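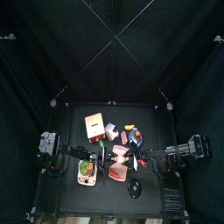 Waldemar Kozłowski wrote to us that he had read the first edition at his kitchen table, and that he stopped at this chapter, looked at the table, and could not find a free place to put down the book. Many readers told us something similar. We kept the chapter at almost the same length, but we changed the order of it.

Home | Contents | Previous chapter | Next chapter | Glossary

Chapter 8
Small Things on a Table

A table collects small objects faster than any other surface in the home. A shelf has a limited depth and a drawer must close, but a table accepts everything that comes. A rice cooker stays there after dinner, a tray is put beside it, and a toy arrives from another room. After one evening it is difficult to say which of these things live on the table and which are only visiting.

In this chapter we use the word "resident" for an object which has its place on the table, and "visitor" for an object which belongs in a different place. The two words come from the household survey of Veronika Plattner. She visited 163 homes and wrote down every object that stayed on the main table overnight. Most of the visitors were small enough to hold in one hand.

8.1 Before you begin

Choose one table and work only with this one. Do not bring boxes yet – boxes invite you to hide things before you have decided about them. Move each object a little to the side, one after another, and say its name aloud. It feels strange in the beginning, and students usually laugh, but the name often tells you the room. A rice cooker belongs to cooking. A tray is harder, for it can serve food, hold keys or carry toys, and its place depends on the family.

Large objects should be decided first. When the rice cooker has its place, the free area becomes visible and the small objects are easier to judge. Toys come last. If there are children in the home, they should be present for this part, and they may keep one toy on the table as a resident.

Key words: resident, visitor, free area, overnight object

Section 8.2 continues with the sorting of mixed groups, and you will need your list from Chapter 7.

259 shares | 8 comments

Contact | Copyright Brirnel | Back to top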